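The Gram That Gets Away

Anyone who has bought dried herbs by the packet has seen a weight on the label and believed it. I have never been much good at believing labels, so in July I spent a morning looking at how leaves get divided by hand.

Nighat Qureshi, who packs for a small herb seller called Jendano, defends the paper plate. It is light and cheap, she says, and you can see what you've got. I asked if a bowl wouldn't hold the crumbs better. She said people always ask that.

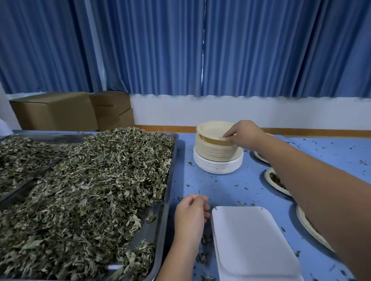

Pinch by pinch

The trouble is the leaf. A heap of it is mostly air and stem, brittle enough to go to dust if you grab it, so the fingers take very little at a time. Romantics call this craft. To me it looked like slow work.
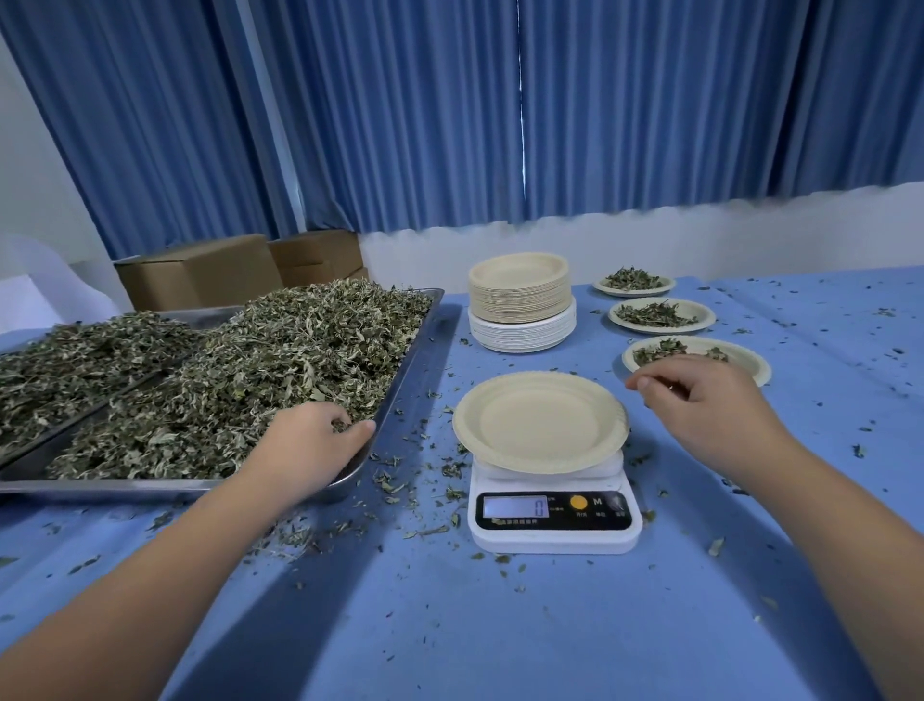
Then there are the crumbs on the cloth. Qureshi calls them nothing, and for one plate she may be right. Over 353 plates I'd want to see them swept up and weighed. Her colleague Tarek Samir, who does the books, told me he would too.

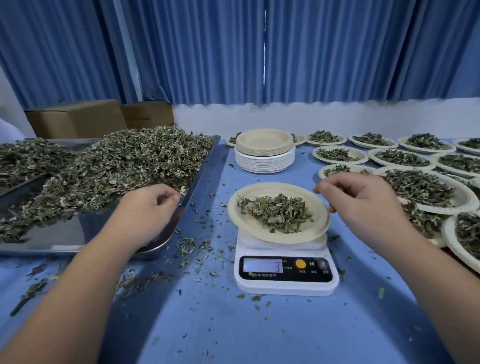

A kitchen scale that shows whole grams is fine for flour. On a 10-gram portion, half a gram either way is five percent, and I doubt many customers check. I did, at home, with two packets. One was over. I'm still waiting to hear about the other.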